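A morning at the Vollalora open day, Hernton

Lai-ching Tseng had been telling our safety and standards circle to visit Vollalora for ages, and last month six of us finally caught the early train to Hernton. I came home with a full notebook and sore feet, and I'd go again tomorrow.

First thing: bring photo ID. The sign-in desk is on the Witier side of the building, up the ramp past the bike racks, and we lost a fair bit of time looking for it at the other end. Coffee was free and good. Yu-ting Ho met us with visitor badges and a single sheet of house rules, which we all read properly (you would hope so, given who we are) and which Hoi-yan Au immediately asked to keep.

The sheet covers both people and arms, and I liked how plainly it was written. Long hair tied back, lanyards off before you go near a cell, no reaching over the rails while the arms have power. If you need to touch the garment, you say "hands in", the operator answers "stopped", and only then do you move. The answer matters as much as the call. Ghislain Cormier, who runs the garment handling work, told us they used to accept a nod and gave it up after a near miss with a sleeve and somebody's watch strap.

The garment bench was the part I'd come for. Two arms, one work surface, and a set of children's clothes chosen for being awkward. 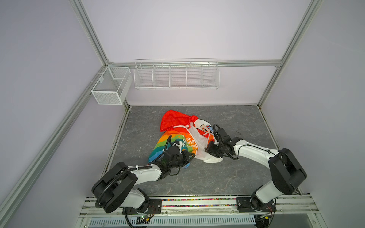
Both arms on one garment. The baskets stay empty during a run.

That business with the baskets is an actual written rule. Anything that isn't part of the task comes out before the arms are enabled, and the baskets count. I asked Ghislain if that wasn't a bit strict and he laughed and said everyone asks. Their view is that a spare sock in a basket is a sock that will one day be on the floor under a gripper. Fair enough!

Then we got on to fasteners, and here I filled three pages. Every garment gets a card before it is allowed on the bench, and the card lists zips, poppers, cords, toggles, linings and anything sewn on that could catch. Cords are taken out altogether. Zips are allowed, but the card has to say whether the run starts with the zip open or done up, and you can't change your mind halfway through a batch.

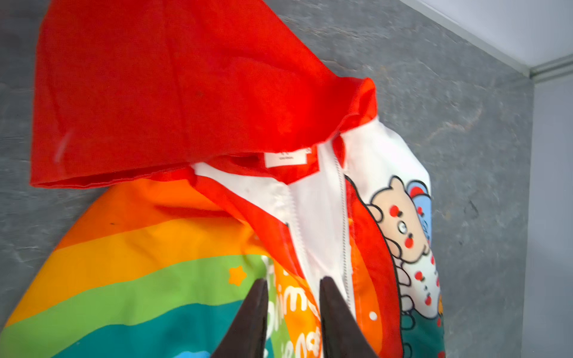

Pui-shan Cheng writes most of the cards and has strong feelings about hoods. A hood hides things, she said. It can fold over a collar so that the overhead view shows one tidy lump, and an operator who trusts that view alone will send a finger into a place they can't see. So the rule is two views before any grasp near a neckline, and if the two disagree you stop and lay the garment out again by hand. I've sat through whole training days with less in them than her ten minutes at the bench.

There's a rule for pulling as well. When both arms hold the same piece of cloth, only one may move away at a time, and the other holds its position until the first has settled. It's slow. Hoi-yan wanted to know if they lose much by it, and Ghislain said yes, quite a lot, and that he'd still keep it. Seams are stronger than people expect and a gripper that suddenly lets go under tension swings further than you'd like.
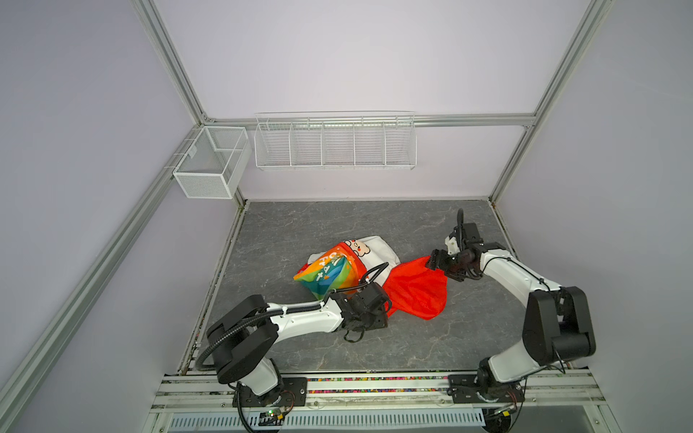

We had a good argument over lunch about whether a rule like that belongs in a house procedure or in the risk assessment for the cell. I say the assessment, with the procedure pointing back to it. Lai-ching says operators never open the assessment, so put it where they'll see it. Vollalora do both, and keep the two in step with a review each January. (Lunch was soup and rolls in the Kwok room, and there was plenty of it.)

After lunch came the end-of-run checks, which I had expected to be dull and wasn't. Fingers are inspected for nicks, cables are looked at along their full length, and the last garment is examined at the hem and at the bottom of the zip, where they find most of the wear. Any garment with a torn hem is retired the same day. Each one is retired after 40 runs anyway, torn or not, and goes into a box marked for cutting practice. 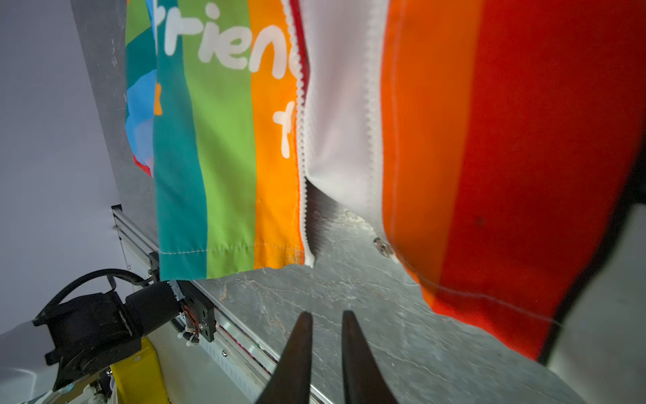

Close in at the bottom hem and the end of the zip.

My one grumble is that the incident log is still kept on paper in a ring binder, and it took Yu-ting a while to find the page she wanted. She says a searchable version is coming. I'd love a blank copy of the form when it does, because the questions on it are better than ours: it asks what you expected the arm to do before it asks what it did.

The last tour finishes at half past three and the café closes before that, so buy your cake early. The walk back to Hernton station is downhill all the way. Hoi-yan has the rules sheet and will bring it to our next meeting, and if you want to come on the return visit, give your name to Lai-ching.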